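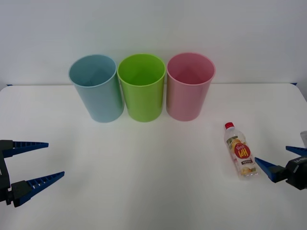

5. Comparing finger sets on the two-arm bench

This section covers the side-grasp comparison for tapered, ribbed fingers. It assumes that both arms have been homed and the fixed camera calibrated as in section 4.

5.1 Laying out the table

1. Clear the white tabletop and wipe it with a dry cloth.
2. Stand the three cups upright in a row near the back edge: blue, green, pink, from left to right as seen by the camera.
3. Lay the bottle on its side in front of the pink cup and to the right of it. Turn the bottle so that the red cap points towards the cups.
4. Check in the camera view that the label is visible and that no cup hides any part of the bottle.

Note: Use a clear bottle with its cap fully tightened. Keep the same bottle for every finger set under comparison.

5.2 Setting the start pose

1. Open both grippers fully.
2. Park the left gripper at the left side of the table, fingers pointing inwards. It stays open and holds nothing during this test.
3. Load the pose file akari_side and set the approach speed to 75 mm/s.
4. Jog the right gripper towards the bottle until one finger lies on either side of the body. Stop before closing.

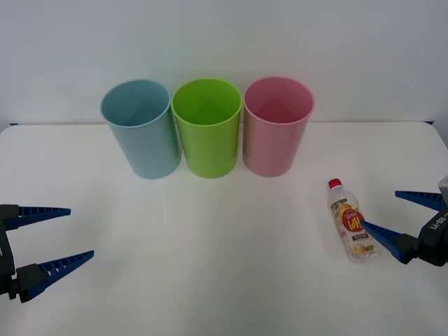
5. Confirm that the lower finger has not pushed the bottle out of line. Light contact with the label is acceptable.
6. Save the pose under a new name. Do not overwrite akari_side.

CAUTION: Keep hands off the table while either arm is enabled. The fingertips are narrow and come to a point.

5.3 Running the comparison

1. Select the Grelden controller profile and start the log.
2. Close the right gripper at force setting 148. Hold for five seconds, then open.
3. Repeat at 163.
4. Return the bottle to its start position and repeat steps 2 and 3 with the Barnska profile.
5. Record any slip, rolling or marking of the label in the sheet.

Note: If the controller reports fault 346, the finger mount is loose. Disable the arm, tighten both mounting blocks and home the gripper again.

Completed sheets go to Brândușa Filip. Changes to the force settings must be agreed with Joaquim Gouveia before the next run.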